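首页 | 关于我们 | 课程 | 场地 | 报名须知 | 联系

分类：学校介绍 / 我们是谁

关于Losden小车驾驶学校
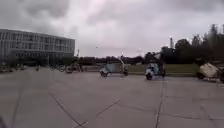
广场上的两辆小车，阴天。

Losden教人开小车。我们说的小车，是园区、校园、果园、码头仓库里那种慢吞吞的东西：送饭的、运行李的、拉树苗的、载着行动不便的客人从大门到主楼的。想学开轿车请出门左转，那边有三家驾校，广告牌一家比一家大。

学校是从一块空旷的水泥地开始的。创办的时候我们手里有一份场地租约、一只装满粉笔的铁皮盒，还有一种没有根据的信心，以为既然到处都在用小车，到处就该有人愿意学。第一个学期来了27名学员，其中有几位是走错了门，想报隔壁的烘焙班。他们留了下来，后来倒车都倒得不错。

常有人问，开这么慢的车，有什么可教的。我们通常请提问的人挂上拖斗，倒进一个用粉笔画的框里，然后去泡茶。茶泡好了，问题一般也就问完了。

我们教什么

基础课叫“Nustum课程”，名字取自创办时租用的那条街，街名改了，课程名懒得改。内容包括起步、停车、转弯、倒车、让行人，以及让那些不肯让你的行人。最后一项占的课时最多。水泥地很宽，初学者容易产生一种错觉，觉得随便怎么开都行。宽场地的麻烦恰恰在这里：没有路沿告诉你偏了，等你自己发现，已经偏出去很远了。所以第一周我们只练直线。学员普遍认为这是侮辱，到了周末，普遍改口。

第二阶段是载货。怎么码箱子，怎么绑带子，重的放哪里，汤桶放哪里。关于汤桶，我们有一整节课，教材是由一位食堂客户的投诉信改编的，他们很大方地同意我们使用。信里的措辞我们保留了大半，学员反映读起来印象深刻。

第三阶段是载人。载人和载货的区别在于，货不会在转弯时伸手去指风景。我们要求学员先当满一天乘客再摸方向盘，坐硬座，听别人急刹。

另有一门选修的保养课，教换轮胎、查电瓶、擦车。擦车听起来不像一门学问，浅色的车身会教育你的。春天杨絮一来，前一天擦干净的车第二天就像长了毛。保养课的学员结业时会领到一块抹布，质量很好，比结业证书耐用。

学费

基础课925元，载货与载人两门合报525元，保养课的费用包含在基础课里，我们没找到好意思单独收钱的理由。全套加上单位上门培训，按每次2,000元计，场地由单位自备，路障我们带。培训期间车辆的小擦小碰由我们负责，大擦大碰请先打电话。

天气

课在室外上。阴天是我们最喜欢的天气，光线平，地面不晃眼，学员也不急着找树荫。太阳很大的时候，课间休息会自动变长，教学进度表上对此有个专门的说法，叫“弹性安排”。下雨照常，请自带雨衣；我们备有几件公用的，尺码统一，谁穿都不合适。冬天从11月起下午班提前一小时，天黑得早，而粉笔线在黑暗里没有什么约束力。

我们的合作单位

Kollár园艺中心每年把新来的送苗员交给我们，又把他们领回去，目前为止数目都对得上。Lerkholm疗养院的接送车由我们的结业学员驾驶，住客的评价是“稳，就是慢”，我们把这句话印在了招生简章的封面上，后半句字号一样大。

我们没有分校，没有加盟计划，也没有手机应用。有人建议我们开发一套模拟驾驶系统，我们认真讨论过，结论是粉笔还剩很多。

教学的几条老规矩

上车先看后面。练习时车速以旁边的人快走能跟上为准，教练要跟着走，这条规矩一半是为了安全，一半是为了教练的腰围。有人横穿场地，一律停车，哪怕那人离得很远，哪怕他只是站着看手机。停车以后不许按喇叭催，可以叹气，声音小一点。

车停好，轮子摆正，钥匙交回办公室的木盘。木盘旁边有一本登记簿，请写清楚字，上一任管登记簿的同事辞职时留下的唯一建议就是这一条。

怎么找到我们

基础课每月开班，春季班报名截止到2月28日，请提前来试坐。试坐免费，试开也免费，只是要有教练跟着走。报名带身份证件和一双平底鞋，拖鞋不算平底鞋，这件事每期都要重新解释一遍。

单位团体培训请在“联系”页面留言，写明车的种类、人数、平时运什么。如果运的是汤，请特别注明。

返回首页 | 课程 | 报名须知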